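Progress Report to the Plerkura Fund
Project: Aria Sorting Cell
Prepared by: Tarun Tomar, Project Lead, Jendivska
Wednesday, March 20, 2019

Open day

The second reporting period closed with the open day required under the grant agreement. Guests from Plerkura and from our packaging partner, Gunawan, attended two demonstration sessions, one in the morning and one after lunch. Each session opened with a short talk on safety, followed by time at the work table and a period for questions.

The Aria cell was shown with its current set of fingers, which have wrapped tips over a white plastic base. Guests were invited to look closely at the tips before the arm was started.

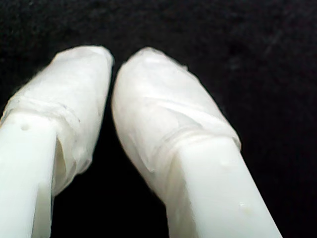
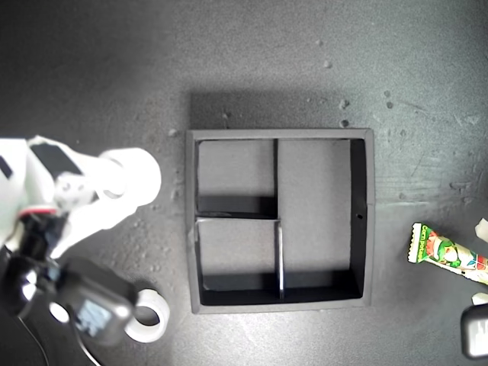 Aria cell, open day: gripper fingers (first picture); arm and three-compartment tray (second picture).

Most questions concerned finger wear and the time needed to change over to a new tray layout. Gunawan's staff asked whether light, flexible packs could be handled at the same settings as rigid items. We have agreed to answer in writing -- the present test records do not cover this point in enough detail.

Test record

The cell logged 1566 pick attempts during the period, of which 1502 were completed without operator help. The remaining attempts are being reviewed by type of item.

Next period

A molded fingertip will be ordered in April to replace the wrapped version. No change to the approved budget is requested. The written reply to Gunawan will be copied to the Fund when it is issued.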